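Home | Shop | Workbooks | Group Kits | Order Help

Derby Discussion Kit - faith, family and coming out

Back in stock as of 16th May. Sorry for the wait, the printer in Caron had us behind another job.

The Derby kit is for parents and church groups where somebody has come out and people don't know how to talk about it. Not a debate pack. No section on changing anybody, never was, please stop emailing to ask.

In the box:
- leader's guide, spiral bound, lies flat
- 50 conversation cards
- 4 participant workbooks (extras sold seperately)
- sheet of ground rules for the wall

Works best with small groups. Bigger than a dozen, split up or get a second kit. Sessions run an hour and a half, a bit more if your people like to talk. Ours do.

New in this printing: the chapter for grandparents is longer, the prayer at the end of session 3 is now optional and marked that way, and the cards are on heavier stock. Old ones curled. Card 17 had the wrong verse on it, fixed.

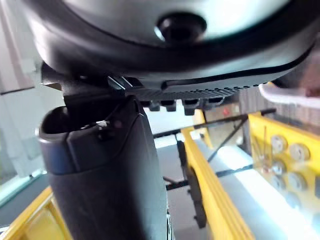 Leader does not need to be clergy or a counselor. Does need to read the guide first, all of it, before the first night. If someone in the group is in crisis, stop and get them to a real professional, page 2 has space to write in your local numbers.

Written by Sheldon Melnyk, who ran parent groups at Bundotura for years before putting any of this on paper. First printing was 3000 copies and went faster then we planned. The second one had the curly cards.

Drovau edition (large print) is the same text, bigger box, ships from the same place. Workbooks are interchangable but page numbers don't match, so don't mix them in one group.

Ordering: pay by card or check. Congregations and nonprofits can ask for an invoice, put the name of the group on the form or it gets stuck. Returns fine if the cards are still sealed. Audio version of the guide planned for November, no preorders yet.

Contact | Shipping and returns | Copyright Bundotura Resources, all rights reserved | Back to top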